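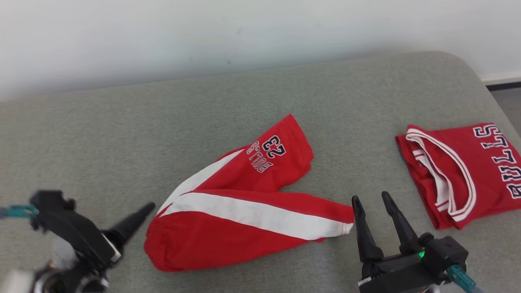 Summer Basketball at Karnby, and a Few Words on Getting Old Gracefully

I promised myself I would keep this one short, and those of you who have been getting the newsletter for a while will know how much that promise is worth. But summer ball is coming back to the Karnby courts in July, sign-up is open, and there is more to tell you than usual.

First the plain facts, for those reading on a phone in a parking lot. Games are in the evening, with the first tip at 6:30 p.m. and the second as soon as the first one clears off the floor. You can sign up alone or bring a friend, but please don't sign up as a full team. We tried that two summers ago and ended up with one group that had played together since high school and five groups that hadn't, and I think everybody remembers how that went (my own side lost by 31, and I was told afterward that I looked peaceful out there). The fee is $30, the same as last summer. That covers court time, the balls, and a cooler of something cold on the sideline. If $30 is a stretch this year, come and talk to me or to Fadwa Chraibi and we'll sort it out quietly.

Fadwa is doing the draw again, bless her. She takes all the names, plus whatever she knows about who can drive to the left and who has a bad hip, and she makes teams that are so close to even that half of last season's games came down to the final minute. I asked her once how she does it and got a long answer about seeding that I followed for the first part. What I do know is that she'd like your form back early, and she'd like you to be truthful about your height. There is a line for it. She has met most of you.

Team names are staying the same, even though a few people wrote in asking for a change. We'll have Feng, Cakier and Drelloler back, along with the rest. Feng was named for the noodle place that used to feed us after games, Cakier came from a spelling mistake on a scoreboard, and Drelloler was made up by somebody's four-year-old at the first cookout and stuck hard. You'll be asked to learn how to say it before you're allowed to play for it. Stress on the second part.

Now, about last season, which I never properly wrote up. I had a piece half done and then school started and the evenings got away from me. It was a good one! The weather behaved, apart from that one thunderstorm which sent all of us under the picnic shelter for the better part of an hour, and there we found out that Lionel Ashworth can sing. I've known Lionel for years, played with him and against him, and had no idea. He went through most of a gospel record from memory with the rain coming down on that tin roof, and by the end people who had been grumbling about the delay were asking whether he took requests. He scored 2 points that night once we finally got back out, and he'd want me to add that both came on free throws.

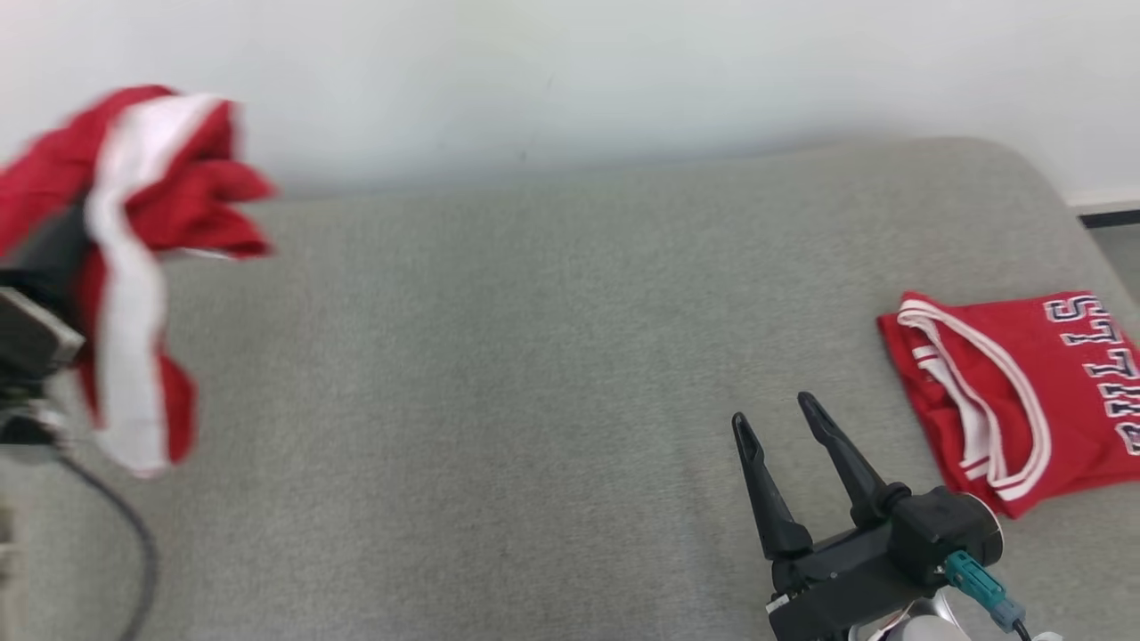
The final was the sort of game I'd have paid to see. Cakier had been down most of the night, and you could feel their side of the bleachers getting ready to be nice about it, and then they put together a run that I still can't explain to my wife. Three steals, or it might have been two steals and a very generous call. They got within 3 with the ball in their hands and the whole place standing up, and the last shot went around the rim and thought about it and came out. Drelloler took the trophy home. It's the same trophy as ever, the bowling one, and it's supposed to come back in July, so whoever has it on their mantel should start getting used to the idea.

I want to say something too about who this is for, as I get the question a lot, usually from people who have already decided the answer is no. It's for adults. It's for any adult. You don't have to be fast. We have folks who played in college and folks who had never set a screen in their lives until last June, and a number of us in the middle who used to be able to get up and down the floor and now pick our moments. My knees and I have an arrangement. I give them a warm-up, a proper one with the lunges, and they give me most of three quarters. If you've been away from the game for years, go out and shoot a little by yourself before the season opens. Walk a lot. Stretch your calves on the back step while the coffee's going. The first week is always hard on people who go straight from the couch to a full-court press, and I speak as a man who once had to be driven home lying flat in the back of a minivan.

Kids are welcome on the sideline, and there's usually a side hoop free for them. Dogs are fine on a leash, outside the fence. Please do bring a chair, because the bleachers get very hot in the late sun and stay that way well past supper.

We could also use some help at the scorer's table. It's the best seat at the courts, you get first pick of the cooler, and the clock is much easier to run than the old one. Two people per night is ideal — one on the clock and one on the book — and you can do it on a night when your own team isn't playing. Lionel did it twice last year and said he saw more basketball from that folding chair than he had in ten seasons on the floor. There's a sheet at the front desk for that, next to the sign-up forms. Ask for a pen. The one on the string gave out in the spring.

A last bit on practice. The courts are open for anyone to use before the season starts, up until the lights go off at 10 p.m. Several of last year's players have been meeting there early in the morning, while it's still cool, for a half-court game that they describe as relaxed. I went once. I'd call it something else, but there was good coffee afterward and I'll be going again when I've healed up.

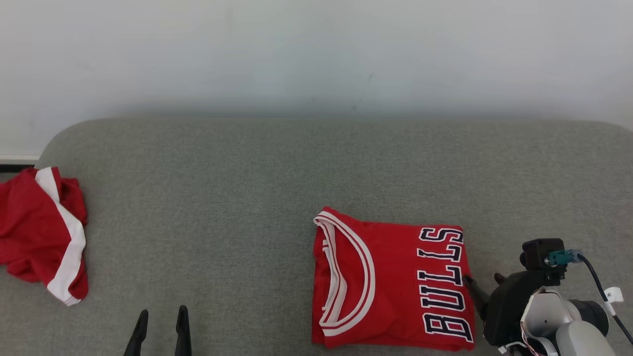

Red on gray.

Forms can be dropped at the front desk or handed to Fadwa or me at the courts. Teams will be posted by the water fountain the week before the opener, and please wait until you've slept on it before asking to be traded. See you out there.

Karnby Summer Basketball | Questions? Ask at the front desk | © Karnby Neighborhood Newsletter. All rights reserved. | Back to top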